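Ticket 61 – table cover, print side / wipe marks
Site: Pomuvville, prep room
Category: furnishings
Status: open, waiting on supplier

Problem as reported
New patterned cover on the work table (Skurnum, the fern and rose one) wont lie flat. Ripple across the middle, comes back every morning. Also dull patches after wiping. Room wants it sorted or swapped for the plain one.

Log

8:40 – Looked at it. Ripple runs same direction as the big fern. Pushed out by hand, gone. Back by 10.

10:15 – Checked if cut too wide. Paperwork from Grutgate says 100 cm, tape says 100. So not size.

11:00 – Took it off, rolled it print side out, left it on the shelf over lunch. Old trick for anything that ships folded. Put back 1:30. Better, not perfect.

1:45 – Dull patches. Asked what they wipe with. Kitchen spray, the degreaser one, neat from the bottle. Told them stop. Warm water + drop of dish soap, then dry cloth. Tested on a corner, 5 passes, no new dull spot. Old ones still there if you get the light right.

2:20 – Someone asked if the orange is fading. Compared against the offcut in the drawer. Same orange to me. Closing that part.

3:05 – Tried low iron through a towel on the offcut only. DO NOT do this on the real one, offcut went shiny in seconds.

State of the cover after last refit: 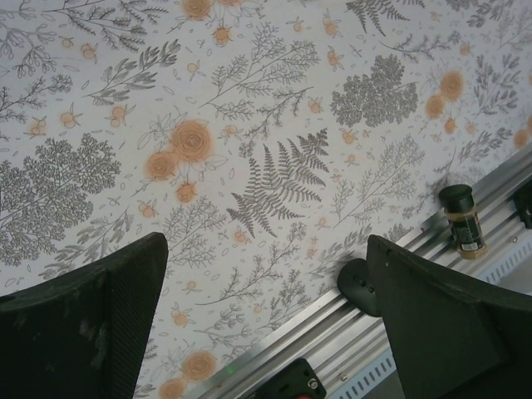
Still open
Supplier reply. Mailed Grutgate re the ripple, asked if the heavier backing comes in the same print. They quote 3 working days, has been over that already. Chased once.

If no: swap to plain, keep this one for the side table. Room likes the roses so would rather not.

Also – spare cover in the cupboard is labeled Karaca but the size on the tag is for the round table, dont use it here. Needs relabling.

For whoever picks this up
Dont tape the edges down. Was tried in July on the old cover, glue never came off.
No degreaser. Note is on the cupboard door.
Offcut goes back in the drawer pls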